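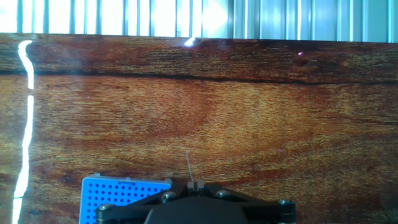 Varnished tabletop under strong light. The dark seam marks the joint between the narrow back plank and the main surface.

Cleaning and refreshing a varnished wood tabletop

These steps apply to a table with a film finish (varnish, lacquer or polyurethane) that is dull, greasy or lightly scratched but still intact. If the finish is flaking, or bare wood shows anywhere on the top, the table needs stripping and a new finish, covered on a separate page.

Allow 90 minutes of working time, plus drying overnight.

What you need

Two soft cotton cloths
Dish soap and warm water
Mineral spirits
Wet-or-dry paper, 600 grit, with a rubber block
Clear furniture wax
A wooden toothpick or a plastic scraper
Nitrile gloves

1. Set up the light

Clear the table and place it so that light reaches it from one side, at a low angle. Look along the surface toward the light. A reflection with a clean edge means the finish is level at that point. A wavy or broken reflection points to ripples in the surface or in the varnish. Mark dull patches with small pieces of low-tack tape.

Changes in grain color are a separate matter. A lighter orange patch in reddish-brown wood can be natural figure, and no amount of polishing will even it out.

2. Wash

Add a few drops of dish soap to a bowl of warm water. Wring the cloth until it no longer drips, then wipe along the grain. Do not let water stand in a seam. Wipe again with a clean damp cloth and dry at once.

3. Clear the seams

Run the toothpick along each joint to lift out wax and crumbs. Work from one end to the other and wipe the tip often. Do not use a metal blade - it chips the varnish at the edge of the joint. If a plank moves when pressed, stop and repair the joint before going on.

4. Remove old wax

Put on the gloves and open a window. Dampen a cloth with mineral spirits and test it on the underside of the table. If the finish turns soft or sticky, do not continue. Otherwise wipe the top in sections, turning to a clean part of the cloth each time. Leave the surface for 27 minutes before sanding.

5. Sand the marked areas

Wet the paper with soapy water and fit it to the block. Sand with the grain, using light pressure, five or six strokes at a time. Wipe and check against the light after each set. Keep the block off the outer edges, where the varnish is thinnest. Brown residue on the paper means you have reached stain or wood - stop there.

6. Wax and buff

Apply a thin coat of wax with a dry cloth, working along the grain. Wait until it hazes, then buff with the second cloth. Sanded areas will look flatter than the rest after one coat. Apply a second coat the next morning if needed.

Spread used spirit cloths flat outdoors until dry before throwing them away.

Notes

Gunhild Østergaard writes that on her table the back seam had filled with hard wax, and that two passes with the toothpick were needed.

Do not use silicone spray polish on the top. It interferes with any later coat of varnish.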